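Vistska Goalkeeper Gloves – Ziseck 16 roll finger

Back in stock in all sizes, juniors too. Size 9 goes first, always does.

Proper match glove for grass and 3G. Soft German-style latex on the palm, roll finger cut, so you get a bit more contact with the ball than on a flat palm. Wrist strap is longer this year – goes round twice on most keepers. Pull tab on the inside of the wrist, handy when you've already got one on.

Sizes 5 to 11. Between sizes go up a half. If you wear the old Deschamps cut these come up slightly narrow accross the knuckles.

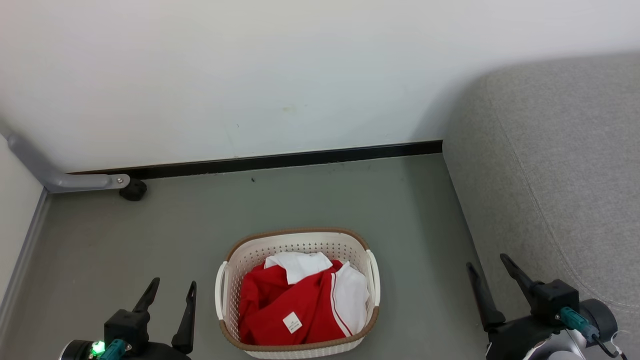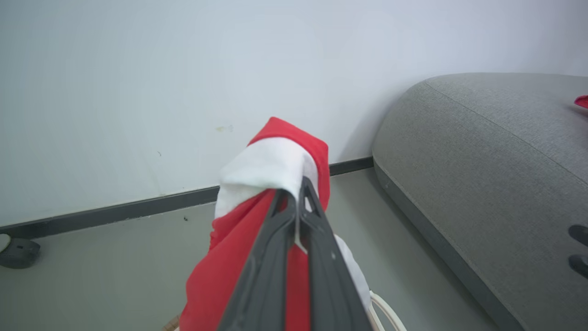

Red and white kit in the basket, red cloth in the second.

Finger spines: removable, five a glove. Under-12s leagues sometimes ask for them out, check with yours.

Care: rinse before first use, lukewarm, no soap. Damp palms before kick off. After the game rinse again, squeeze, don't wring, dry flat out of the sun. Not the radiator. Not the tumble dryer!! Never store palm to palm, they stick and the latex tears.

Latex wears, its not a fault. Stitching and straps covered for one season, send us a photo.

Price 40 pounds a pair, juniors the same. Club orders of 16 pairs or more get name printing free, up to ten letters on the strap. Bigger orders ask for Ramil Sebastian, he does the Pralodow league stuff as well and can usually turn it round before July.

Orders in before 2pm go out same day. Returns fine if unworn and still in the bag.

Also see: Pralodow training gloves, glove wash 200 ml, shin pads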